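Cutting board

A cutting board, also called a chopping board, is a flat, sturdy surface placed under food while it is being cut. It protects the counter or table below, keeps the edge of the knife from being dulled by stone or metal, and gives the cook a clean place to gather everything that has just been sliced. It is one of the oldest tools in the kitchen and one of the least changed, and a cook from several centuries ago would have little trouble recognizing the one in your own cupboard.

History

For much of history people cut their food on whatever was close at hand, which usually meant a slab of stone, a split log or the tabletop itself. As saws improved and flat planks became easier to come by, households began to keep a separate board for bread and another for meat. Butchers went their own way with the heavy block, built from pieces of hardwood standing on end and often fitted with stout legs so that it could take a cleaver all day long.

Plastic boards spread through home and restaurant kitchens during the twentieth century. They were light and cheap, and many could go straight into the dishwasher. Bamboo boards became a common sight in stores somewhat later, and they now sit on the shelf right beside the maple and walnut ones. In her household history Boards and Blades, the writer Angharad Gape calls the cutting board "the quiet floor of the kitchen, on which every meal has to stand at least once."

Materials

Wood remains the favorite of many cooks. Maple, beech and walnut are hard enough to last for years and still soft enough to be kind to a knife. Boards are made either with the long grain running across the surface or with the ends of the grain facing up. The second kind costs more to make and weighs a good deal more, but the fibers tend to close again after a cut – a pleasant quality in something that is struck so often.

Bamboo is a grass, although it is worked and sold much like wood. The stalks are hollow, so they are split into strips, dried, planed and glued together under pressure. The finished board is hard and fairly light, and it takes up little water. Some cooks find it a bit rough on fine blades.

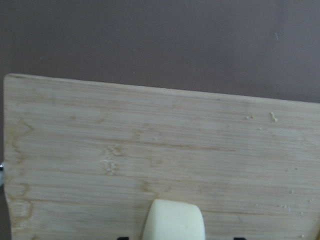
Care

Wooden and bamboo boards are washed by hand with warm water and a little dish soap, then dried and stood on edge so that air can reach both faces. Long soaking can make them warp or split. A coat of food-grade mineral oil now and then keeps the surface from drying out, and light sanding will take care of shallow knife marks. Many households keep 2 boards, one for raw meat and fish and the other for bread, fruit and vegetables.

See also

Butcher block
Kitchen knife
Bread board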